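Zirnurari Cell, Two-Arm Station
Progress report to Larnonari
12 Jul 2022
Prepared by Tala Awad

Status

The station is running again. We lost most of the first half of June to a cable fault on the right arm, and the setup work in this report was done after that repair. Spending is within the amount you approved.

Cable repair

The right arm dropped off the bus when the elbow was near full bend. We traced it to a cable run with too little slack at the joint. Both arms now have longer loops from the base to the wrist. The part came from Zoubi and cost $353, including shipping. After refitting we ran each arm through 500 full-range cycles with no dropouts.

Gripper care

Finger coverings are checked every 53 hours of run time and wiped down at the end of each shift. One set was replaced in June. The old set had lasted around 170 hours.

Calibration

Skalton, our logging tool, now stores the wrist camera offset for each arm separately. Before this, a change on one arm overwrote the other. We check the offset by bringing a gripper over a flat item on the table and comparing the wrist view with the fixed view. A pink picture frame is the current check item, as its straight sides are easy to line up.

Wrist view first, then the fixed view of both arms:
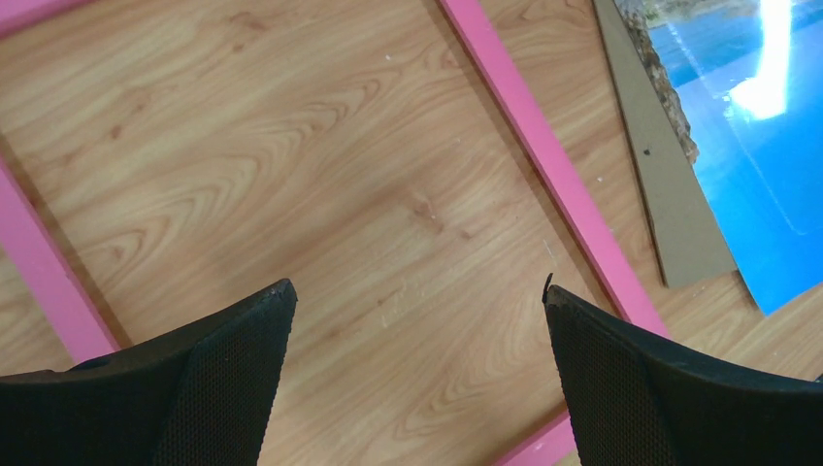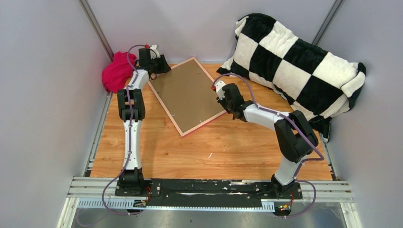 Next steps

1. Repeat the offset check on both arms with the table cleared.
2. Label the loops at each base so they go back the same way after service.
3. Order a spare cable for the left arm. We need your approval for this by the end of the month.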